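Watching films at home: tips for a better picture and clearer sound

Last updated March 22, 2019

Most complaints we get about a film being too dark or too quiet have little to do with the film. A few changes in the living room will sort out most of them, and none of the ones below needs special tools.

Setting the picture

Start with the picture mode. Televisions are usually sent out in a bright shop setting, with names like Vivid or Dynamic. Change it to Cinema, Movie or Filmmaker. It will look dull and rather yellow the first evening. Leave it alone for a week before deciding.

Next, turn off motion smoothing. Every maker calls it something different, so look for a menu item with the word motion in it. With it on, an old drama shot on film looks like an afternoon soap. Sport can stay as it is if your set remembers settings for each input.

Sharpness should be low or at zero. If you can see a pale line round people's heads, it is still too high.

Lamps and windows

Put a small lamp behind the television, out of sight of the sofa. A weak warm bulb is enough. Watching in complete darkness tires the eyes, and a lamp facing the screen will wash out night scenes. Lined curtains are worth the money if the room faces west.

For a 43 inch set, put the sofa 2 metres away if the room allows it. Further back than that, subtitles on older foreign films get hard to read.

Cables and sockets

Unplug everything once a year, dust the sockets with a dry paintbrush and put back only what you use. Label both ends of each lead with masking tape before you start. Wind spare leads in loose loops and fasten them with a strip of hook and loop tape. Tight bends near the plug are where they fail.

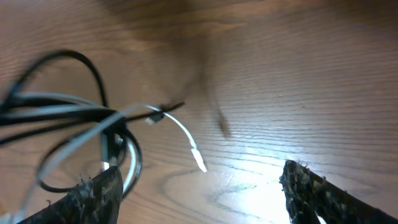

One reader in Girkley wrote in to say that labels were no help to her until she started putting the name of the box on them as well as the socket. "HDMI 2" meant nothing when she was behind the set with a torch, but "disc player, HDMI 2" did. She also keeps the leads from her old player in a freezer bag with the remote, and throws the bag out if it hasn't been opened by the following March.

Hearing the dialogue

Thin speakers at the back of a television fire at the wall. Before buying a soundbar, try the setting called Speech or Clear Voice, and switch off any surround effect. A rug on a bare floor helps too.

If voices are still faint on discs, check that the player is sending stereo. Many discs start on the surround track, and on a set with two speakers the dialogue can drop away.

Looking after discs

Wipe from the centre straight out to the edge with a lens cloth. Don't use kitchen roll or furniture polish. Store the cases upright, away from radiators.

Lightly scratched discs will often play in a different machine, so try a friend's before throwing one out.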